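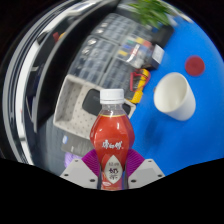 Red 康师傅 bottle with a white cap, blue tabletop to the right.

Nurisholm Market Log

Merchant prices from the browser game Nurisholm, copied out of hero diaries and put into one table. Release 2.

Contents

prices.csv – one row per sale, 1,104 rows
items.csv – one row per item, 36 rows
towns.csv – one row per town
changes.txt – list of edits made after the first release

All files are UTF-8 with a header row. Fields are separated by commas. Item names that contain a comma are quoted.

Columns in prices.csv

sale_id: integer, unique, not in time order
item_id: matches items.csv
town_id: matches towns.csv
hero_level: level at the moment of sale
gold: whole number, as shown in the diary
haggled: 1 if the diary line says the hero argued with the merchant, 0 if not
weather: text, blank if the diary gave none
source: initials of the person who copied the line

A blank gold field means the merchant paid in goods. A zero means the hero was cheated and got nothing. Please keep these apart when taking averages. Release 1 stored both as zero, and any town average worked out from it is too low. Cunden is the worst case.

How the rows were collected

Each player copied sales from their own diary by hand. The game keeps only the last 12 hours of entries, so sales made overnight are thin. Genowefa Pawłowska and Teodor Zalewska played on the main server. Fergal Ó Dubhghaill played on the test server until August, when it was wiped. His rows are kept and have source FD. Prices there followed the same rules except for pelts, and pelt rows with source FD were removed.

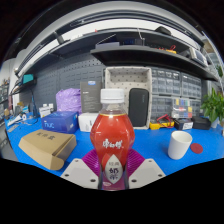 Milk tea bottle, with a cardboard box and a "nuc" box on the blue mat.

Item names

The game rewrites item names at random ("slightly damp crown", "crown of some kind"). Elżbieta Marciniak grouped the variants into base items. The grouping is by wording only. Two items that read alike but sell very differently, lamp oil and lamp oil (holy), have separate ids. Variants seen only once went under the nearest base item, and items.csv marks these with a 1 in the guess column.

Towns

Town names are as printed on the in-game map. Flarcombe was renamed partway through collection and has one id under the new name. Soylu has no merchant. Its rows are sales to a wandering trader who stops outside the gate, and they should be left out of any comparison between towns.

Known problems

Weather is blank in most rows and should not be used as a filter.
Hero level is missing from some FD rows.
Sales on market day (Thursday) carry a bonus that the diary does not show. There is no day column, so the bonus cannot be taken back out.
Heroes above level 36 are not covered.

Use

Free to copy and change. Keep the source column in any version you pass on. Send corrections with the sale_id and the full diary line – a screenshot of the inventory alone is not enough to fix a row. Wojciech Chmielewska merges corrections before each release.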